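Teaching by hand: pages from the Kiston bench

Kiston learns the way most apprentices do, by having the same thing shown to it far too often. Obadia Swai and Bogdan Enache have spent September demonstrating small chores with hand-held grippers. The target is 2,000 demonstrations. The biscuits are budgeted for 40.

Two grippers, one ribbed cup, and a good deal of concentration for a piece of tableware. Obadia maintains that slow hands make clean data. Bogdan maintains that slow hands make late lunches. 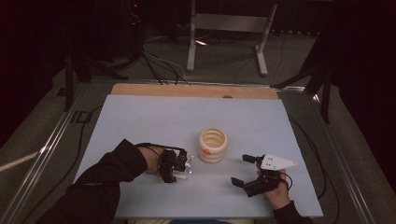
Why not just steer the robot by remote control?
We do, for the jobs where its arms have to go somewhere awkward. For table work, a person holding the grippers gets through far more tries in a morning, and swears less.

Every try is kept or binned on the same day. Hesitating is allowed, within reason. Scratching your nose with a gripper is not, and we now have a written rule about it. Bogdan does the sorting, as he has the stronger views, and Obadia appeals against most of them.

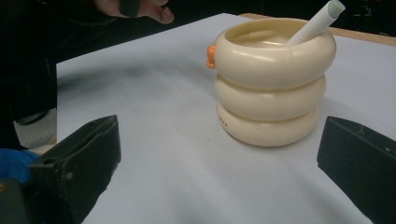

Gripper's-eye view: cream cup, white pen, fingers wide open.

The next set goes to our friends at Multanura, who have promised to be polite about it.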